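Making a Simple Handmade Card with a Quilled Border

Updated June 7, 2025

I first made this card in May for a shop display and have been asked for the steps. It suits beginners and takes an evening, plus drying time.

You will need:
One sheet of Gadero card, white
Paper strips 3 mm wide, in two colours
A slotted quilling tool
Irell craft glue, or any PVA that dries clear
Ruler, pencil and bone folder

Step 1. Cut the card to 38 cm by 19 cm. Mark the middle of the long side lightly in pencil, score it with the bone folder and fold. You now have a square card.
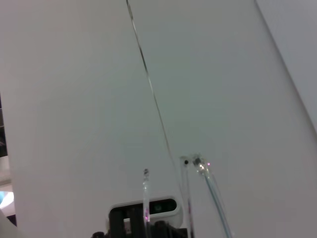 Step 2. Draw a faint line 11 mm in from each edge on the front. The coils will sit along this line.

Step 3. Roll 50 coils, 25 in each colour. Slide the end of a strip into the slot, turn the tool until the strip is used up, then ease the coil off and let it open slightly. Glue down the loose end.

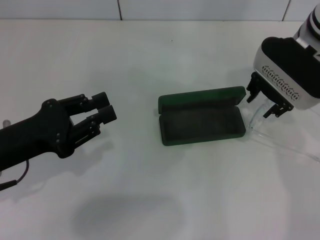
Step 4. Lay the coils out dry before gluing. Start at the corners and work inwards, alternating the colours. If there is a gap left over, spread the last few coils a little.

Step 5. Put a dot of glue under each coil and press it down with a fingertip. Leave the card flat overnight, then rub out any pencil that shows.

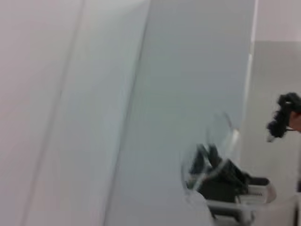

Pale, smooth surfaces, close up

The finished card is too thick for a normal envelope, so use a padded one or a shallow box.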